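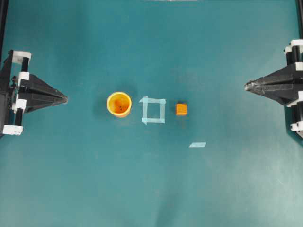

Zwischenbericht zum Filmprojekt »Brurent«

Lesezeit: 3 Minuten

Stand: 15. März

Seit dem letzten Bericht im November ist der Film ein gutes Stück gewachsen, und wir freuen uns sehr, Ihnen davon zu erzählen. Alle 47 Szenen des Familiendramas sind abgedreht! Auch die schwierige Hochzeitsfeier im alten Tanzsaal von Prasden, vor der wir den größten Respekt hatten (132 Komparsinnen und Komparsen, dazu eine Kapelle, die live spielt), ist im Kasten. Wir hatten dafür drei Drehtage angesetzt und haben nur zwei gebraucht. Den dritten haben wir für Außenaufnahmen am Wehr genutzt, die im Drehbuch gar nicht standen und jetzt wahrscheinlich den Film eröffnen.

Schnitt

Der Rohschnitt liegt vor und ist noch 30 Minuten zu lang. Am meisten kürzen wir im mittleren Teil, wo die beiden Schwestern um das Gasthaus streiten. Auf dem Papier las sich das flott, im Schnitt merkt man, dass der Streit zweimal von vorn anfängt. Die Großmutter dagegen bekommt mehr Raum als geplant. Ihre Darstellerin spielt so trocken und genau, dass wir bei jeder Sichtung wieder lachen mussten, auch beim fünften Mal noch.

Offen ist der Schluss. Wir haben zwei Fassungen gedreht, eine mit Versöhnung am Küchentisch und eine, in der der Vater einfach losfährt. Die zweite gefällt uns im Moment besser, beide werden aber vor Testpublikum laufen.
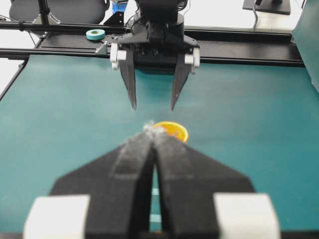

Greifer über der türkisgrünen Tischfläche

Musik und Ton

Sqalli hat die ersten Stücke geliefert: Akkordeon, Kontrabass, sehr wenig Schlagwerk. Das Walzerthema der Hochzeit kehrt später ganz langsam wieder, und das trägt die zweite Hälfte enorm. Die Tonmischung übernimmt wie vereinbart das Studio Kenico. Einige Dialoge vom Wehr müssen nachsynchronisiert werden, das Wasser war doch lauter als gedacht.

Publikum

Zum Werkstattabend in Prasden kamen rund 555 Gäste, gezeigt wurden vier Ausschnitte. Die Rückmeldungen zum Dialekt waren herzlich und teilweise streng (zwei Wörter sprechen wir offenbar falsch aus, beide werden korrigiert). Untertitel auf Hochdeutsch wurden mehrfach gewünscht und sind jetzt fest eingeplant.

Mittel und nächste Schritte

Wir liegen im bewilligten Kostenrahmen. Die durch den gesparten Drehtag frei gewordenen Mittel möchten wir in die Farbkorrektur umwidmen, der Antrag dazu liegt bei. Als Nächstes folgen Feinschnitt, Testvorführung und Nachsynchronisation. Den Link zum Feinschnitt senden wir Ihnen zu, sobald er steht.

12 Mal geteilt · 4 Kommentare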